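Home About Classes Workshop hire Timber Shop Contact

About Dronbridge Spoon and Bowl

Dronbridge Spoon and Bowl is a small woodworking school. We teach people to carve spoons, ladles, butter spreaders and shallow bowls from green timber using hand tools. We also sell finished kitchen pieces, carving blanks and a short range of tools through the shop at the front of the building.

We started in a rented garage in March, with one chopping block and a borrowed axe, and moved to the present workshop on Irkine Road when the garage was sold. The building was a produce store before we had it. The old loading door is still in use and is where you come in if you have a trailer or a load of branches to drop off. Everyone else should use the door on the street side.

What we do

Most of our work is teaching. The beginners' class runs over a single day and covers splitting a log, roughing out with the axe, shaping with a straight knife and hollowing the bowl with a hook knife. Nearly everyone goes home with a spoon. It may need more drying and a bit more knife work, and we send a sheet home that explains both.

After the beginners' class there is a 7 week evening course. It goes over the same ground more slowly, and then moves on to cooking spoons with a cranked neck, eating spoons, scoops and a small bowl carved with an adze. Students on the evening course can leave their work in the damp box between sessions. Please put your initials on it in pencil, on the end of the handle, and not in the bowl where it has to be cut away.

We take no more than 10 people in a class. There are enough blocks for more, but axes need space, and the teacher needs to be able to get to each block without asking people to stop.

School groups are welcome from Year 7 up. For these we leave the axes out and start from sawn blanks that have already been roughed to shape.

The timber

Our timber is local and almost all of it would otherwise be chipped. It comes from orchard prunings, street trees, farm windbreaks and people's back gardens. Apple, plum, cherry and silver birch are the ones we use most. We get the odd piece of olive, which is lovely to look at and hard on a beginner's wrists. We do not use treated timber, anything painted, or anything out of an old fence.

Logs are cut to length when they arrive, sealed on the ends with wax and stacked on the shaded side of the building. Small stuff goes in the chest freezer in bags. It keeps there for months and carves as if it had just come off the tree.

If you have a tree coming down, ring us first. We can use straight lengths of 40 cm or more, free of large knots. We can't take stumps, and we don't have a truck.

How our spoons are made

Each spoon starts as a split billet. Splitting follows the grain, so the fibres run the full length of the handle, and the handle can be taken quite thin without becoming weak. The outline is drawn on with a pencil and a card template, the waste is chopped away, and the back of the bowl is rounded before the inside is hollowed. Some carvers like to hollow first. We have tried both and teach it this way round, mainly so that beginners have plenty of wood to hold on to.

The neck gets the most attention. It has to come in from the bowl in a smooth curve, and it has to be left deep enough from top to bottom to take the strain of a thick porridge. Most spoons that come back to us for repair have broken there.

When the carving is finished the spoon dries slowly in a paper bag with some of its own shavings. A light cut with a freshly sharpened knife takes off any fuzz that has come up. We do not varnish anything. Spoons for the shop are given a coat of raw linseed oil or left bare, according to what the customer asks for.

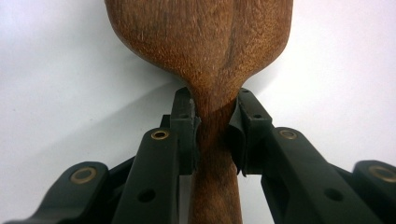 Surunska wrote to us to say that bare wood had been the harder choice to live with, and that the first month was mostly furry edges and beetroot stains. The letter went on:

"I was ready to sand it back and oil it. Then I tried what your sheet says, which is to wet it, let it dry and rub it down with the back of another spoon, and I did that 3 times over a weekend. It has stayed smooth since. The beetroot never came out but I have stopped minding. Could you put the instructions on the website? Mine have got soup on them."

The instructions are now on the Timber page, under Care. The same method works on bought spoons, provided they have no varnish on them.

Looking after a wooden spoon

Wash it in warm soapy water, rinse it and stand it somewhere airy to dry. Don't put it in the dishwasher or leave it sitting in the sink. Dark lines and streaks in the grain are a natural colour in many timbers and do no harm. A crack is another matter, and a spoon with a crack in the bowl should be kept for the garden.

Tools and sharpening

All tools are supplied in class. We use Antunes straight knives and hook knives, in both left-handed and right-handed versions, and sell the same ones in the shop. You are welcome to bring your own axe if it is sharp and has a cover.

Sharpening is done on the premises. Leave knives at the counter, wrapped, with your name and phone number. They are normally ready within the week. We don't sharpen scissors, mower blades or anything serrated.

Visiting

The workshop is on one level and there is parking at the rear. Seating can be arranged for anyone who would prefer not to stand at a block, and knife work is usually done sitting down in any case. Wear closed shoes. The floor is swept at the end of every class but there will be chips underfoot while you are working.

Shavings are free to anyone who brings a sack. They are good for chook runs and for lighting the fire.

Bookings for classes are made through the Classes page or over the counter. If a class is full, ask to go on the waiting list, as places do come up in the last few days.

This page was last updated on Friday, October 7, 2022.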